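**Drendmont library's big table gets a reprieve, and a coaster policy**

The Drendmont town library will keep its long wooden tables after all, following a winter of argument that outlasted two budget meetings and one very patient furniture salesman.

The plan, announced in December, was simple enough. The tables in the reading room would go to auction, and in their place would come 11 "flexible study pods" from Fetero, a supplier whose catalog describes a chair as a "seated solution." The pods had charging ports, gray felt walls and a price that made the finance office go quiet. They did not have room for a newspaper opened all the way, and it was on this point that the trouble began.

Drendmont has 3,000 residents, give or take nobody, according to the sign on the Perdale road, which has said 3,000 for as long as anyone has been driving past it. Of these, 482 signed a petition to keep the tables. The library's own figures show fewer people than that borrowed a book in December, a fact the town council was kind enough not to bring up until the second hour. 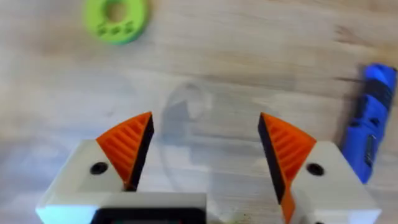

The case for the pods was that people like privacy. The case against was that people in Drendmont have plenty of privacy at home and come to the library to get away from it. The jigsaw group pointed out that its current puzzle, a harbor at sunset, is wider than a pod. The homework club said it had tried a sample pod for an afternoon and used it mainly as a fort. The knitting circle sent a letter so polite that it had to be read twice before anyone noticed it was a threat.

There was also the matter of what the tables were worth. The auction house in Perdale had hoped they were the work of the Vaněk workshop, which made school and church furniture in the county for two generations and now fetches serious money from people with large kitchens. An appraiser spent a morning underneath them with a flashlight and came out to report that they were good, solid tables made by somebody else. Enthusiasm for the sale cooled before lunch.

The council voted to keep them at a little after nine in the evening, by which point several members would have voted for anything. Fetero has agreed to take back the deposit paperwork without a fee and has left behind one sample pod, now parked by the restrooms, where it is popular with people making phone calls they don't want overheard. Everyone in the reading room can hear them perfectly well.

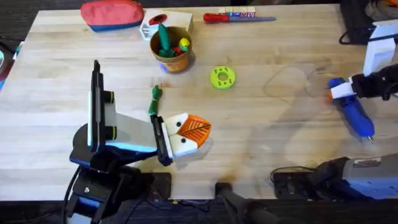 *Fine grain, faint scuffs and a few darker stains on a wooden tabletop.*

Money set aside for the pods will go toward brighter lamps, a repair to the heating and a light sanding of the tables in the spring. The sanding has already drawn a complaint. A note in the suggestion box asks that the ring near the window end be left alone, as it has been there since high school and the writer is fond of it - the note does not say whose high school, or when.

From next month, coasters will be available at the front desk. They are free to use inside the building and must be returned, the library says, in the same condition as a book. Past experience with the books suggests ordering extra.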